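Relatório de projeto: Planejamento de compras para a célula de separação de peças
Equipe: Tala Hourani e Yevdokiia Yurchenko

3. Orçamento e escolhas

A proposta original previa garra nova, mesa nova e esteira da Lotov. A coordenação devolveu a planilha com a palavra "esteira" riscada duas vezes. Ficamos com o braço que o laboratório já tinha e com a missão de gastar pouco no resto.
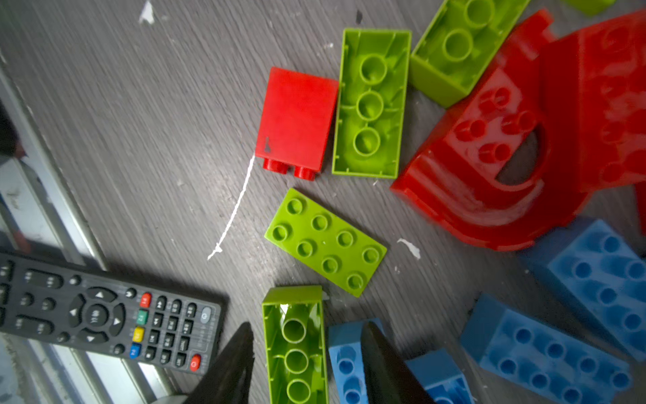

Figura 1. Blocos sobre a mesa, vistos pela câmera do punho.

Para as caixas, pedimos cotação à Hernlow e à Prandlow. A Hernlow respondeu em 4 dias, a Prandlow em 23, com um catálogo de empilhadeiras em anexo. Compramos da Hernlow. O critério técnico foi a boca larga, que perdoa erros de soltura. O critério real foi alguém ter atendido o telefone.

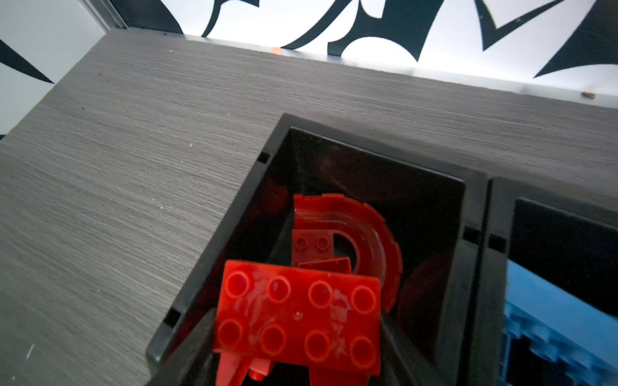 Figura 2. Peças vermelhas em uma caixa preta, azuis na vizinha.

3.1 Peças de teste

Blocos industriais de calibração estavam fora de cogitação, e blocos de montar grandes cumprem o papel por uma fração do preço. Compramos um lote usado de 50 peças.
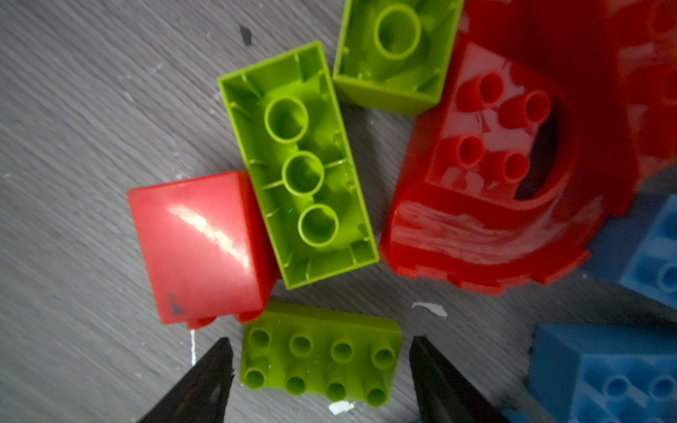 A dúvida seguinte foi a garra. A Fakhoury vende dedos com ponta de borracha, e Yevdokiia defendeu a compra com um entusiasmo que a planilha não acompanhou. Os dedos pretos atuais, afilados na ponta, entram bem nos vãos entre os blocos, mas uma peça virada com o oco para cima, como a verde do centro, pede outra pega que a de uma peça com os pinos à mostra. Adiamos a decisão até termos dados de pega para cada posição.

3.2 O que fica para o próximo semestre

Em ordem de prioridade: dedos de reposição, iluminação difusa (o plástico brilhante atrapalha a segmentação por cor) e um segundo cabo de emergência. Tala incluiu também uma cadeira,

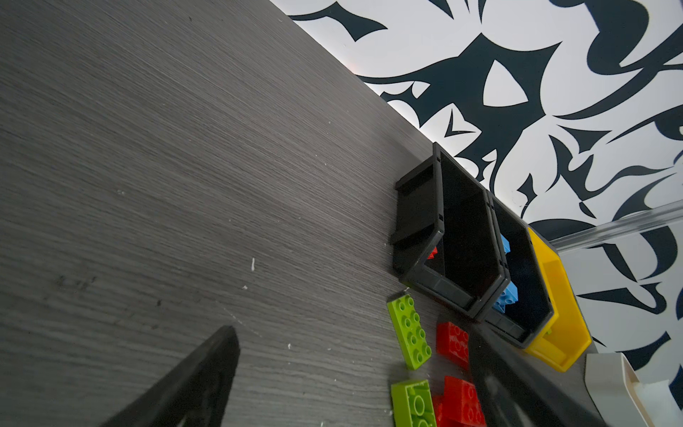 que a coordenação classificou como mobiliário e, portanto, como problema de outro setor. Mantivemos o item. A próxima versão da planilha reserva 5% para imprevistos, categoria em que a cadeira talvez caiba. O pedido será reenviado em novembro, sem a esteira.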